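House rules for two-armed cells: a safety lead on garment handling
Vadeo, 2021-04-30

The safety lead at Vadeo has spent most of the past year writing down things her operators already did. The firm trains pairs of bench-mounted arms to handle clothing, and until last winter its working rules were spread over four wiki pages and a whiteboard. They now fit in one document of 12 pages, which is due for its first review in June.

She asked not to be named, as the document has gone through several hands. "I edited it. The rules came from whoever had been annoyed by something," she said.

The published robot safety standards cover a good part of the ground, in her view: risk assessment, stopping functions, limits on force and speed. They have less to say about a cell where two small arms share one work area and the workpiece is a shirt. "Cloth has no fixed shape. You can't write a keep-out zone around a sleeve. We wrote ours around the grippers and left the cloth out of it."

The first section deals with the shared zone between the arms. Only one gripper may close at a time unless the program has been signed off for two-handed grasps. Sign-off takes 1000 logged cycles without a contact fault between the arms. She concedes the number was picked by argument. "Somebody wanted 500, somebody wanted 5000. We can defend the one we've got because we now have records against it."
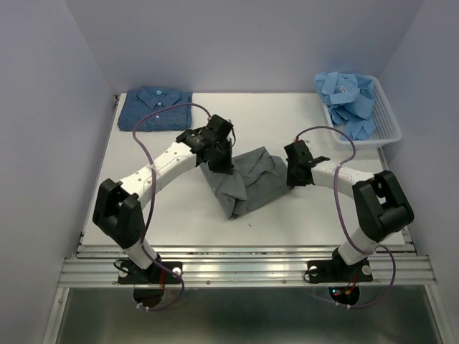 The second section covers cables, and it is the longest. External cables must have enough slack for the full reach of every joint, and an operator has to run each arm through that reach by hand before the first shift of the week. Any cable that touches the work surface during the check is re-routed and the check is repeated. Of the stoppages logged at the Gouveia site last year, she puts almost half down to cable routing. "It's dull work. Most of our colour coding and labelling rules are there so that it gets done the same way twice."

Housekeeping takes up a single page. Finished garments and garments waiting to be handled must be kept in separate places, and neither may sit where an arm has to pass low over them. Buttons and loose threads are cleared at each changeover.

She is less settled on how to treat people reaching in. The current rule requires both arms to be stopped, with the stop confirmed at the panel, before anyone straightens a garment. Operators at Kiton, a partner workshop, asked for a reduced-speed mode as an alternative. The request is logged as item 1806 and remains open. "I haven't seen a risk assessment for it that I'd put my signature on. If they write one, I'll read it."

Gestivov, which supplies the scheduling software, has agreed to store the check results with each run, so a missed check will block the cell from starting. That change is planned for version 7 of the software. Until then the checks are recorded on paper, initialled by the operator and kept in a binder at the cell.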